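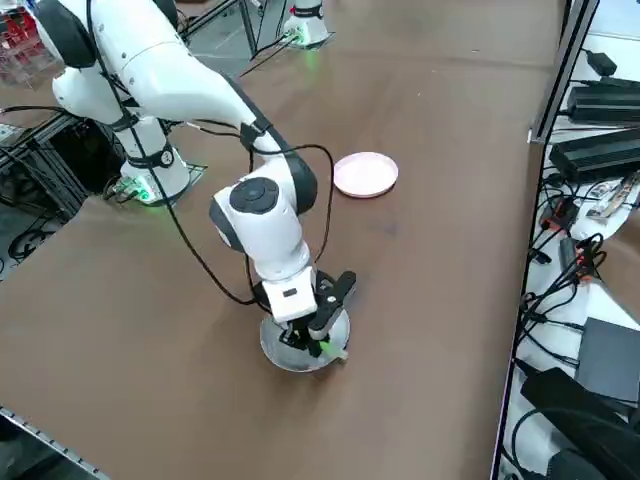
Plate choice turned out to matter more than we planned for. In the January pilot at Unham every serving went on whatever was clean, and the raters (N. Tawfik, I. Berge) kept disagreeing about small green items, wether a piece was "toward the middle" or "toward the rim". So for the main sessions the ware was fixed. Round plates only, no bowls, no pattern. The silver metal plate is the hard case. It is reflective, and a small bright green item lying near its front edge has to be judged against all that shine, whereas the pale pink plate farther back on the brown tabletop has a raised rim and lies flat and empty. Raters were told to go by the rim and ignore reflections.

### 3.2 Placement and background

Table surface brown throughout, no cloth. Tried a white cloth early on, dropped it, pale plates dissapeared into it. Each session used a small set of plates and one kind of food item, always green, always small. Green was Berge's suggestion, from the Flundska tableware study, where it was the color people named fastest on pale ware. Items were scored on a three-point scale (center, between, rim) by both raters working separately. Scores 2 steps apart went to a joint re-read. Single-step gaps were averaged.

Plates not in use stayed on the table if they were part of the set. This was deliberate: an empty plate close by gives the eye something to compare size and rim against. See Fig. 3.

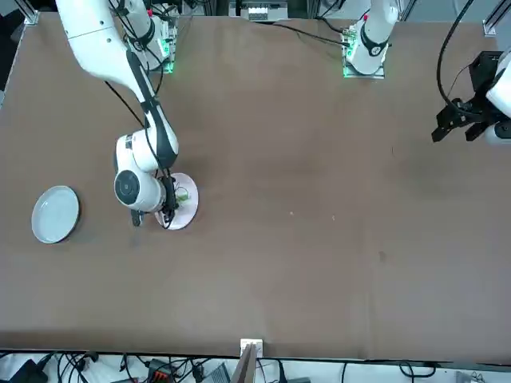
**Figure 3.** Green item in the middle of the pale pinkish plate; empty light gray-blue plate beside it.

Rim height not measured for the pilot ware, so no comparison there. For the main sessions, 20 servings per plate color, order shuffled from the Zaki list, with a break of 5 minutes after each plate change. Metal servings were scored last in the Iltodcombe sessions and first at Unham. Order effects are taken up in Section 5.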